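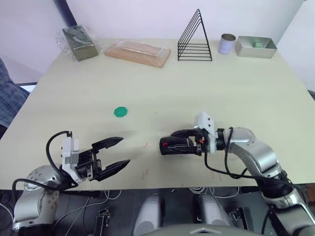 Issue 8

Workshop Tips: Trying Out Grippers on a Two-Arm Bench

Bench notes from the Flinmont workshop, 19/03/2018

These are tips from comparing two-finger grippers, wrist cameras and a couple of controllers on a light-topped table. The arms are mounted at the front edge and reach toward the middle. If you have a similar setup in a garage or a school shop, most of this will carry over. If your arms hang from overhead, skip the part on table layout.

Setting up the table

Clear the middle first. Put everything you plan to pick up along the far edge and bring things forward one at a time. A crowded table makes every gripper look bad, and you end up comparing how well you tidied.

Pick test objects that are different from each other in a useful way. A box in a plastic bag is worth having, and so is a flat board sealed in wrap. Loose plastic slides between the fingers and hides the real edge of the object from the camera. A wire rack is good for finding out whether the fingertips can get into a narrow gap. A small open can tests how evenly the two fingers close. A shallow metal tray gives you somewhere to put small things down, and its rim is a fair obstacle.

Always include something small and flat. We use a green eight-sided disc. Anything thin that lies flush with the table will tell you more about a gripper in five minutes than an afternoon of picking up boxes. Thick fingertips ride over the top of it. Thin ones get under the edge or pinch it from the sides, but they need the arm to come down to the right height every time.

Expect the table to get marked. Reddish scratches don't matter for picking, but a camera that looks for objects by color can mistake a mark for a thing. Wipe off what you can and write down where the rest are.

Checking the fingers before you start

Open one gripper all the way and close the other, then point them at each other across the table. You can compare the two at a glance and see whether the closed pair meets cleanly at the tips. Swap and repeat.

Close a strip of printer paper in the fingertips and pull. Do it at the tip, then halfway down. If the paper slides out at the tip but holds in the middle, the fingers are bowing and you should reduce the force before blaming the pads.

Look at the pads themselves. Ridged pads hold plastic shells and tools well. They are less good on wrapped items, where the wrap moves and the object stays put. Smooth rubber is the other way round. We had a Flusar set with smooth pads and a Jekendale set with ridged ones, and after a week we kept the Jekendale fingers on for anything with a hard case and changed over for packaging.

Scuffs on the outside of the fingers can be left alone. Scuffs on the inside mean the pad is wearing through.

Cable slack

Leave a loop of cable at each wrist big enough for the full turn of the joint, plus a hand's width. Run the arm slowly through its widest reach with the gripper shut and watch the loop the whole time. If it goes tight at any point, let out more. If it touches the table, take some in or clip it farther back.

Do not tape the cable to the moving links. Tape lets go when it warms up and leaves glue on the arm. A hook-and-loop strap is better and can be moved in a few seconds.

Keep the thin cables under the front of the table away from your feet. Label both ends. With two arms it is easy to unplug the wrong one, and then you spend the evening looking for a fault in the controller.

Controllers

We tried two. The Nasrallah controller took longer to set up and had a menu for everything. The Flusar one had very few settings and was running the same morning. For hand-guided work, where a person steers both arms, the Flusar felt more direct. For repeating a stored motion the Nasrallah was steadier, and it came back to the same spot more closely after a restart.

Things to check on any controller:

The delay between your hand and the fingers. Tap the close button with a steady beat and listen. If the fingers lag behind the beat, you will squeeze too late on small parts.

What happens when you let go. Some hold position and some relax. You want one that holds.

Whether left and right can be given different force limits. This matters a great deal for two-handed work – see the next part.

Whether it saves a log. Our log for the whole trial came to 2946 grips, and without it we would have been arguing from memory.

Holding one part with two grippers

This is the hardest thing we tried, and the one that separated the grippers best. One arm holds the body of a thing steady. The other works on the end of it. A black housing that narrows at one end makes a good test piece, with recessed screws, a small red slider or button and a thin metal pin at the tip to aim for.

Let the holding arm take the body first, with the fingers set in a V around the widest part. Then stop. Let everything settle before you bring the second arm in. If both close at once they will fight each other and the part will twist.

Bring the working gripper in with the fingers slightly open and close on the narrow end slowly. Keep the tips clear of any thin pin until you know how the force behaves. We set the holding arm to 2000 on the controller scale and the working arm to 900, and left them there. Your numbers will be different, but keep the holding arm well above the other.

Stay off sliders and buttons. A finger resting on one will move it sooner or later. Turn the part so the switch faces up, where you and the camera can both see it.

A white sheet or cloth under the part helps the camera pick out a dark object. It wrinkles, though, and picks up specks. Pull it flat between tries and shake it out at the end of the day.
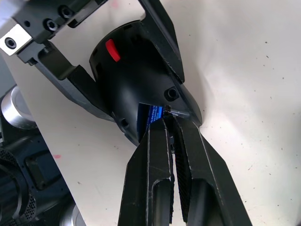
Comparing wrist cameras

A wrist camera should show both fingertips and a good piece of the table beyond them. If you can only see the tips, you will not know what you are about to bump into. If the fingers look tiny, the camera is too far back to help with small parts.

Black fingers on a black part are hard to tell apart on a small screen. A lamp set low and to one side puts a thin line of light on the finger edges, and that line is enough to work by. An overhead light alone will not do it. Shiny metal near the edge of the table throws glare, so move it or cover it with a rag.

Try to read a label through the camera before you rely on it. Small white lettering tends to blur at gripping distance. If a job depends on reading part numbers, add a second camera or have a person read them.

A camera above the table is worth having as well. Use it for getting the arms to the right place and switch to the wrist view for the last bit. We tried working from the wrist view alone for a day and went back.

Screws and mounts

Check the cap screws on the wrist mount at the start of each session. Use the proper hex key and not the nearest one that fits. A dab of paint across each screw head and onto the mount shows right away if one has turned.

After changing fingers, run the paper test again. Even the same pair put back on the same gripper can end up a hair off.

Keep a box for the finger sets, one compartment each, with the screws in a bag in the same compartment. The Flusar screws are slightly longer than the Jekendale ones and will bottom out if you mix them.

Keeping score

Make a sheet with one line per object and one column per gripper. Mark each try as held, slipped or missed. Slipped and missed have different causes, so don't lump them together. A miss is usually the camera or the steering. A slip is usually the pads or the force.

Have the same person steer for a whole round. Switching drivers halfway changes the results more than switching grippers does.

Write down the room light too – morning and evening rounds did not match for us until we closed the blinds.

Next issue: bench vises and soft jaws.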